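Storing and Drying Ceramic Plates

Most chips on stoneware and porcelain occur at the rim, and most of them happen between the sink and the cabinet. The points below apply to dinner plates of ordinary weight. Thin bone china needs felt separators and should be handled one piece at a time.

Drying. Stand plates on edge with a slight backward lean. A rack with slots 2 inches apart suits deep rims; closer slots force the rims into contact. Leave the load until the foot ring is dry. The foot ring is often unglazed and holds water longer than the face, and a damp ring leaves a mark on a painted shelf.

Wire racks with worn coating should be repaired or replaced. Bare steel leaves gray lines on pale glaze. The lines come off with a paste of baking soda and water, rubbed with a soft cloth and rinsed. The Remby dipping compound will recoat wire tips; allow 36 hours before loading. 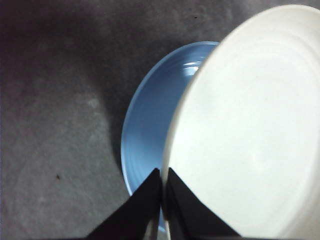
Overlap is the main fault in vertical storage. Two plates of similar size will tend to slide until one rests on the other, and the load then falls on a short length of rim. With a white plate in front of a light blue one, as here, only a crescent of the back plate stays in view, and a chip on the covered part can go unnoticed. Check both rims with a fingertip before putting them away. Pull the front plate straight out toward you – do not roll it sideways across the glaze behind.

Concentric ridges. Plates with raised rings on the face collect grease and detergent film in the low parts. Wash along the rings with a nylon brush, then rinse from the center outward. A glossy glaze shows film under a low light; a matte one has to be checked by touch.

Stacking. Keep flat stacks to 6 plates of one diameter. Place a disk of paper towel or thin felt between pieces if the foot rings are rough. Rough rings can be smoothed with wet 400-grit paper, two or three light passes, followed by a full wash.

Shelf liner. Cork holds moisture. Ribbed rubber, such as the Kodinow roll, lets air under the bottom plate and can be cut with kitchen scissors. Replace it when the ribs flatten.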